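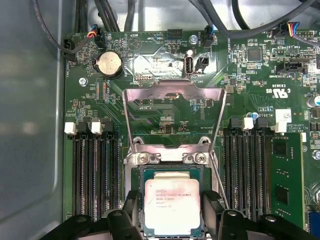

An Intel Xeon processor in its socket, with the load plate flipped up.

I stopped by the Giltlow library this morning to return a book (late, sorry) and found the front desk running on paper and pencil again. The catalog has been down since the start of May, and I finally got the full story out of the staff.

The old system, which we share with the branches in Jorkside and Waton, is being retired. All 151 public computers and checkout stations across the three towns are moving to a new one, and it's taking longer than anyone hoped. The snag is the local history collection. More than 3000 entries were typed in years ago with no dates, so somebody has to open each folder and look. They're working through the Pawlak Street boxes now, and I got to peek at a few of the old parade programs — what a treat!

You can still borrow things. Bring your card, let them write the number down, and expect a short line after school lets out. Holds are frozen, though, and I'm number 61 on the list for a mystery I've been wanting since winter, so I feel your pain.

Late fees are off until the switch is finished, and the limit on new movies stays at two per card. Story time is still on at 10 a.m. in the children's room. The Waton branch should get its catalog back first, then Jorkside, then us.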